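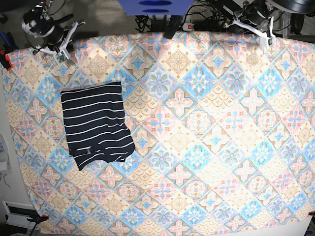

Keeping a two-arm folding table in order
Mar 8, 2025
By Sunita Gautam
Print this page | E-mail this page

Clamp the tablecloth before you power up the arms. Pull it snug from the corners and smooth toward the clamps. A patterned cloth is fine for striped shirts, but take up the slack so the tile lines run close to straight. Keep the clamps low and out of the path of the fingertips.

Wipe the fingertips with a dry cotton cloth at the end of each day. Lint collects behind the little green boards and the grip gets weak. Don't use glass cleaner. Check the bracket screws every 1000 folds and change the fingertip pads at 2000, or sooner if they look shiny.

Cables go behind the table, with enough slack for the arms to reach the near edge. Run each arm through its full travel by hand, power off, and watch for anything that pulls. Put the power strip where you can reach the switch without leaning over the cloth.

If one arm starts landing short, look at the cloth first. On our Kirkow table it had crept toward the front, and Marcela Hrubý spent an afternoon on the wrist motor before we moved it back and clamped it again. After that, run the home routine and try a flat T-shirt before going on to anything with buttons.

Wash the cloth separately, no softener. Iron it before it goes back on.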